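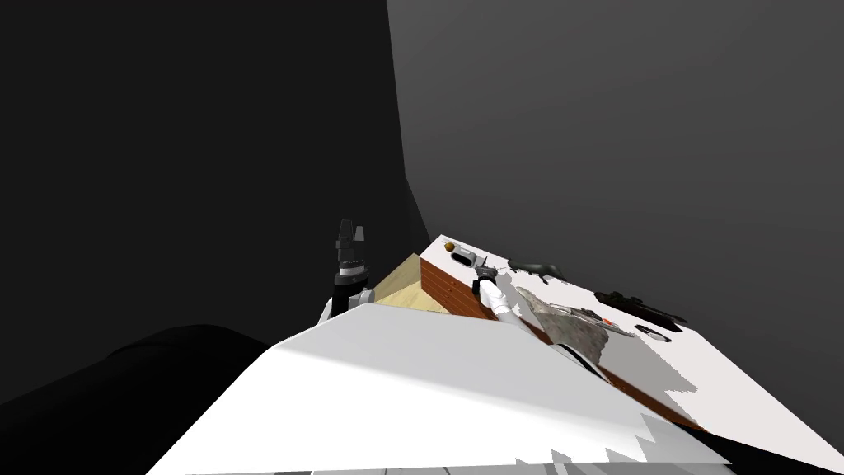

How to test whether a robot can clear a table

People ask me whether a machine can do the tidying yet. The short answer is that it can do some of it, slowly, if somebody sets the job up with care. The longer answer depends on your table, your objects and what you count as finished. These are the steps I use to find out, first in simulation and then on a real arm. You will need a simulator with a two-armed robot model, a way to drive it (by hand or with a trained policy) and a free afternoon.

Step 1. Write down the chore

"Tidy the table" is too loose. Write one sentence that a stranger could check. Mine reads: every object on the tabletop ends up in the box, nothing lands on the floor, and the robot does not touch the walls. If you leave out the floor, you will get a very quick robot and a very messy room.

Step 2. Choose awkward objects

Blocks all of one size tell you little about a kitchen. Mix small round things that roll with long thin ones that lie flat. A rough lump, something like a stone, is worth having too, as there is no obvious place to hold it. Thin metal items are the hardest on my list. The fingers have to get under or around them, and the tabletop is in the way.

Step 3. Place the robot

Put the base close enough that either arm can get to the back corner of the table without going fully straight. An arm at full stretch has very little room to correct itself. Then check the near edge. Reaching over it is fine, but the forearm must clear it on the way back, when the gripper may be carrying something.

Decide what the spare arm does. I park it upright and to one side. Leaving it low near the table is asking for a collision.

Step 4. Check the gripper before anything else
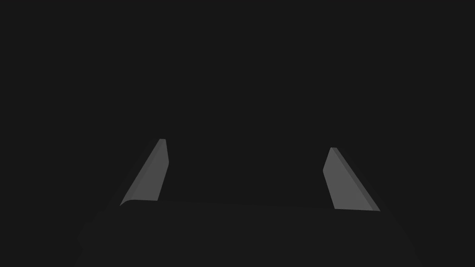 Iresha Patwary

Open the fingers fully and look at them from behind the palm. With a two-fingered gripper, you want a clear gap and nothing between the tips. Close it, open it again, and compare the gap with your widest object. If the object is wider than the gap in every direction, take it off the list now.

Do this check against a plain dark background if you can. It makes the outline of the fingers easy to see, and a finger that has been set at the wrong angle in the model file shows up straight away. I once lost most of an August to a sign error in one joint.

Step 5. Run it and keep score

Run the chore 18 times. Move the objects a little between runs and keep the list the same. For each run, note:

Which objects were lifted
Which were dropped, and where
How long it took
Whether you had to step in

Count a run as passed only if it meets the sentence from step 1. Near misses go in the notes.

On my last set at Edbridge, 14 runs out of 18 got every round object into the box. Only 4 passed outright. Nearly all the trouble was with the flat things. The gripper came down in the right place, closed, and came up with nothing in it — then carried that nothing to the box and let go.

Step 6. Read the failures

Sort them into seeing, reaching and holding. A robot that goes to the wrong spot has a seeing problem. One that stops short needs its base moved. One that gets there and loses the object needs different fingers or a different approach, such as sliding the thing to the edge of the table first. Said Filali, who looks after the real arm at our Skerkville site, gets better results from sliding than from any change of fingers he has tried.

Step 7. Try it on a real table

Expect the score to fall. Friction is the main reason. Keep the speed low, stay within reach of the stop button and leave out anything sharp or breakable until you have a full set of dull runs behind you.

So can it do the chore?

For a few solid objects and one box, yes, with someone watching. I clear my own table by hand in 17 seconds, and I would not yet leave a robot alone with the cutlery.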